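About the Usteck Robotics Club

Who we are

Usteck Robotics Club is a weekly club for students at Usteck College who want to build, program and run robots. We are open to every year group and every course. Some members are studying engineering or computing, but we also have people from catering, art and design, and the access courses. You do not need to have done any coding or electronics before you join.

The club is part of the college's enrichment programme. It is run by students, with a member of teaching staff present at every session. It is not a qualification and there is no marking. Members who want to can use club work as evidence in their own course portfolios, and several do so each year.

How the club started

The club began as a lunchtime group with one shared toolbox and a line-following kit that had lost its instructions. In the first year most of the work was on wheeled robots. They were cheap and could be tested on the corridor floor, and a broken one could usually be mended the same day.

After two years the group moved to its present room and changed to a longer session after lessons. That made it possible to leave equipment set up between weeks. It also meant we could start on robot arms, which take a while to mount and calibrate and are a nuisance to pack away. Arms have been the main part of the club ever since, though the wheeled robots still come out for open days and for new members who would like to start with something simpler.

What we do

The year is split into two halves. Up to the winter break, members work through a set of short builds and exercises in pairs. These cover basic wiring, reading a sensor, driving a motor to a position, and writing a program that somebody else can read. Pairs move at their own speed, and it is quite normal for one pair to be on the third exercise when another is still on the first.

After the winter break the club divides into project teams. There are two long-running projects, Sowah and Atik, and most years a third team forms around something new.

Sowah is our handling project. The aim is for a gripper to pick up ordinary objects and put them somewhere useful. Cubes and cylinders are fairly easy and we use them only for setting up. The team is more interested in things with awkward shapes, narrow parts or pieces that move, of the kind you would find in a workshop drawer. Thin objects have to be lined up well with the fingers before they close. Objects with a loop or a handle give you a choice of where to hold them, and part of the work is deciding which choice makes the next step easier.

The team drives the arm by hand first, many times over, and keeps a record of each attempt. The records are then used to write and test programs for the same task. A good deal of the time goes on small matters such as where an object starts on the table, how far the fingers open and how fast the arm comes down.

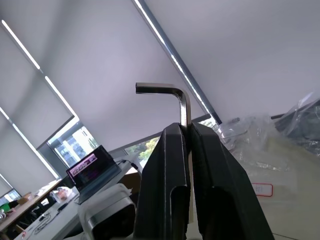
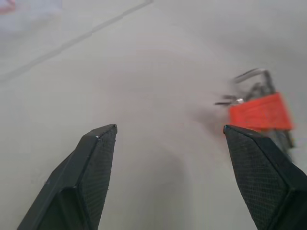

Sowah team session: a hex key held upright in the gripper (first picture), and the open fingers with an orange-red, padlock-like object to the right (second picture).

Atik is our sorting project. It is older than Sowah and uses a short belt and a set of gates built by members. Parts travel along the belt and are sent into trays by size or colour. Atik is mostly a project about sensors and timing. It is a good team for anyone who likes electronics, and the belt always needs somebody who is patient with mechanical faults. The current version is the third. The first two were taken apart for their motors.

The third team changes. Past teams have built a plant-watering rig, a drawing machine and a robot that was meant to deliver post between two offices and got as far as the fire door. Any group of members can put forward an idea in the first week after the break. The club votes, and the team gets a share of the parts budget.

The Nomora Challenge

Each July the club enters the Nomora Challenge, a one-day competition for school and college clubs in our region. Teams are given a handling task in advance and have one term to prepare for it. On the day they set up their own equipment, make a practice run and then make three scored runs in front of the judges. The total possible score is 1000 points. Part of this is for the runs and part is for the team's logbook and a short talk.

Our best result so far is 520 points. We lost most of the rest on the second and third runs, when the arm had been knocked during a break and was working from positions that were no longer right. The team now checks its starting position before every run and has added a page for this to the logbook. We also know that our talks have been too long. The judges stop you when time is up, whether you have reached the results or not.

Not every member takes part in the competition. A team may have up to six people at the table, and others help with packing, transport and the display. Members who would sooner spend the summer term on their own project are free to do that.

Our room and equipment

We meet in the robotics room on the second floor of the main building. There is a lift next to the reception desk and the room has step-free access. Two of the benches are height-adjustable.

Equipment belonging to the club includes robot arms with two-finger grippers, laptops with the club software installed, soldering stations, hand tools and a small 3D printer. Members may use their own laptops as well. Please ask a team lead before you install anything on a club machine, as different projects rely on different versions of the same software and an update has stopped a session more than once.

Tools are signed out on the sheet by the door and signed back in at the end. Small tools go missing more often than large ones. If you break something, put it in the repairs tray with a note saying what happened. There is no charge for accidental damage, and mending things from the tray is one of the jobs given to new pairs.

Safety

Every member does a short safety introduction before using the arms or the soldering stations. It covers the stop button, keeping hands out of the working area when an arm is powered, tying back long hair, and what to do if something gets hot or starts to smell. The introduction is repeated after the winter break for anybody who joined late or would like a reminder.

An arm is never left running by itself. One person drives and one person stands by the stop button, and they do not swap places until the arm has been stopped.

How the club is run

The students elect a chair, an equipment officer and a lead for each project team. Elections take place at the last meeting of the summer term so that the new officers can plan over the holiday. Any member can stand, including people who have only been in the club for one term.

There is a short meeting in the first session of each month. Team leads report on progress, the equipment officer reads out what is needed, and members can raise anything they like. Notes go up on the board by the door and on the club page of the college intranet.

Our money comes from the college enrichment fund and from the cake sale at the spring open day. We buy most parts second-hand or in end-of-line packs. We are glad to receive donations of working motors, power supplies, bench tools and storage boxes, but we cannot take printers, monitors or anything with a damaged battery.

Joining

There are 30 places in the club. Sign-up is through the enrichment page on the intranet and opens at the start of the autumn term. If the club is full, you will be put on a waiting list and told when a place comes up. Places often become free after half term, when timetables have settled down.

Membership is free. You will need a notebook and closed shoes. Safety glasses are provided, including pairs that fit over ordinary glasses.

If you are not sure whether the club is for you, come along and watch a session before signing up. Ask at reception and someone will bring you up to the room. You are welcome to stay for the whole session or leave after ten minutes.

Schools and visitors

Local schools can book a visit for a small group during the spring term. Visitors see the Sowah and Atik teams at work and have a turn at driving an arm under supervision. Teachers should contact the college enrichment office at least three weeks ahead, giving the size of the group and any access needs.

Former members are always welcome at the summer meeting. Please let the office know you are coming so that a visitor pass can be left for you at reception.

Page last updated: 31/08/2021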